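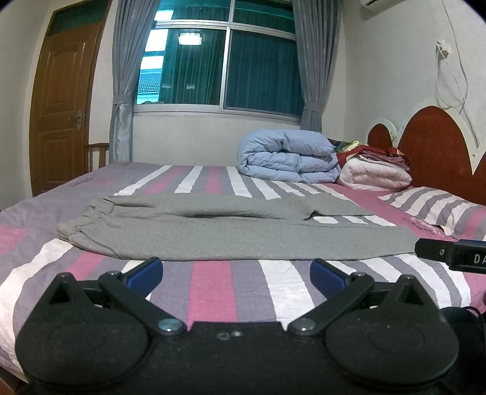
4.2 The spring swap and the supper

The second event in our study was the spring swap held each March in Grimwood. It differs from the holiday craft sale treated in Section 4.1 in that no money changes hands at the tables. Households bring clothing, bedding, kitchen goods and children's books to the Simiyu Hall during the morning, and the doors open to all at noon. A supper follows in the same room. Tickets for the supper are sold at the door and at Maltell, the hardware store on the main street, and the proceeds go toward the heating of the hall.

The swap began as a church rummage sale and was moved to the hall in 2000. Lăcrămioara Pascu, who ran the clothing tables in the years after the move, told us that prices were dropped when it became clear that sorting and marking the goods took longer than selling them. Older residents still call the event "the sale," and several of those we interviewed corrected themselves on this point. We have kept the word "swap" throughout, as it is the one printed on the posters.

Our data come from two sources. The first is a short paper questionnaire handed out at the supper, of which 155 were returned. The second is a set of longer interviews carried out by Jana Wendt in the homes of people who had either given or taken goods. The questionnaire asked what respondents had brought, what they had taken home, whether they had stayed for the meal, and whom they had talked with. It did not ask about income. Earlier work in the town had shown that questions of this kind lowered the rate of return, and the hall asked us to leave them out.

Clothing was the type of goods named most often, both by those giving and by those taking. Everyday items were preferred to formal wear, and trousers (Figure 2) were mentioned in the interviews more than any other single garment. People spoke of fit as the main difficulty. The hall has one small changing room, and many visitors chose to take a garment home and return it the following spring if it did not suit. Some pieces appear to have passed through several households in this way. One woman described a winter coat that she had given away and later met again on a neighbor at the post office. She did not mention it to the neighbor, though she was pleased to see that the buttons had been replaced.

Kitchen goods moved more slowly. Bread machines and large roasting pans were left over in each year for which we have notes, and these are stored at the back of the hall until a collector from Zovik, the recycling yard, comes for them. Books for young children were usually gone in the first hour. Several parents suggested that a limit be placed on the number of books a family may take. The suggestion had not been adopted at the time of writing.

The supper seats 100, and extra chairs are not permitted under the fire rules. The meal has kept the same form for many years: baked beans, ham, brown bread, coleslaw and pie. Respondents who stayed for the meal reported talking with more people from outside their own street than did those who came only for the tables. We are careful about how much weight to place on this result. Those who stay may be more sociable to begin with, and our questionnaires were handed out in the room where the meal was served, so that the views of people who left early are poorly covered. The interviews offer a partial check. Respondents who had never bought a supper ticket gave practical reasons for this, such as small children or evening work, and none of them described the meal as unwelcoming.

Opinion was divided on the question of length. The tables stay open until the supper bell at five o'clock, and helpers then have 90 minutes after the meal to clear the room. Those who worked on the clothing tables found this too short. Those in the kitchen were satisfied with it, and two asked that the start of the meal not be moved under any change of plan. The matter of hours is taken up again in Section 5, together with the comparable figures from the craft sale.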